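Mollcombe Handling Open Day

The Mollcombe Handling Open Day is a public demonstration of parcel-handling robots held at the Miseck works in Mollcombe. It began as a visit for trade customers and was later opened to anyone who booked a place. The event is run jointly by Miseck, which builds gripping equipment, and Gorkitberg, which supplies the control software. It lasts one day and is free to attend.

Background

Miseck moved to Mollcombe when its earlier workshop became too small for full-length test runs. Buyers had often asked to see the machines dealing with used packaging, as most sales films showed clean, square cartons. The firm started to invite small parties to the works in February, when orders were slow. The first visits had no fixed programme, and guests stood beside whichever machine was in use.

Gorkitberg joined after its software was fitted to the Miseck two-finger gripper. The two firms agreed to hold a single larger event each summer, and the February visits were dropped. The open day of 2018-06-21 was the first to be advertised in the local press. It drew almost 200 people, a number that filled the car park and led to the later rule on booking.

Programme

Doors open at 9 in the morning. Visitors are taken round in groups, each with a guide from one of the two firms. A tour goes through the assembly room, the software office and the test floor, and ends with questions in the canteen. The last group leaves at 5.

Bags are left at the front desk. Children may attend with an adult but are kept behind the second barrier on the test floor. Flash photography is not allowed near the machines.

Demonstrations

The main demonstration is known as the Iyamu test, after the Iyamu depot, where it was first used as an acceptance check. A robot is given parcels of mixed size and must take hold of each one, turn it and set it down with the label facing up. Cartons that have already been through the post are preferred to new ones. Tape, plastic label sleeves and softened board all affect the grip, and a carton that bulges between the fingers can slip when it is turned.

Each run is limited to 2 minutes per parcel. A dropped parcel is counted as a failure and is not tried again in the same run. Results are written on a board at the side of the floor and are not published.

A shorter demonstration deals with how hard the fingers press. The same carton is gripped several times at different settings, and visitors may handle it afterwards to feel how far the board has given way. A camera at the wrist of the robot provides a close view of the fingers and the parcel.

Reception

Local coverage has been mostly favourable. Complaints have concerned the noise on the test floor and the long wait between groups. Some trade visitors have asked for heavier goods to be included, but the organisers have kept to ordinary parcels.

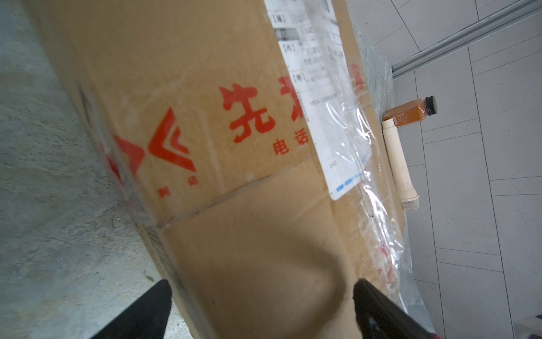

Iyamu wrote that the rule against a second try should be dropped, as a depot would always send the arm back for a parcel it had let go, and a score without those second tries says little about a working shift.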